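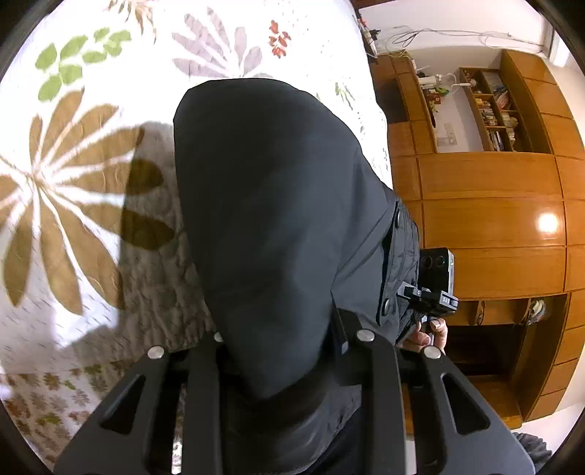

*Gripper and black jacket at the bed, camera module in hand on its bracket.*

**Ticket:** hand-held gripper, Plokero kit
**Opened:** 23/04/2023
**Status:** open, waiting on parts

**Problem**

Fingers don't close evenly on thick clothing. With shirts and towels the grip is fine. With the black jacket the left finger stops early and the fabric slides out on that side. Pose tracking also jumps when the jacket is lifted.

**Checked so far**

- Finger screws, all 4. One was a quarter turn loose. Tightened, no change in the grip.
- Slots in both fingers cleaned with a dry brush. Lint came out, mostly from the left.
- Firmware is the Vastex build from December. Didn't update it.
- Swapped the USB cable. Tracking still jumps.

**Test 1**

Lifted the jacket 16 times from the bed, flat start. Dropped it 4 times, always off the left finger. Log saved as `jacket_flat`.

**Test 2**

Same jacket, folded lengthwise first, so that the cloth goes down between the fingers.

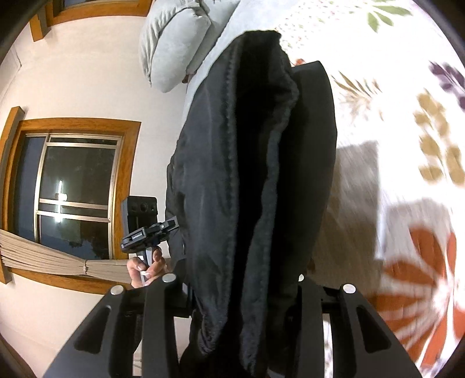

The folded grip held on every lift, so I don't think the spring is the main fault. The left finger linkage has play in it, and a wide bunch of cloth pushes it off line before it can close. I can feel it by hand if I wiggle the tip.

Tracking is a separate issue, as far as I can tell. The jumps line up in the log with dark cloth filling most of the view. Raised the exposure limit in Prumoner from 16 to 40 and got fewer jumps, but the video is softer when the gripper moves fast. Left it at 40 for now.

**To do**

1. Replace the left linkage pin. Ordered from Dramani, part is in their small hardware kit.
2. Redo the zero position after the pin goes in.
3. Run about 200 open/close cycles with nothing in the fingers, then repeat test 1.
4. Check the clamp on the camera bracket before each session.

Please keep this ticket open until test 1 has been repeated.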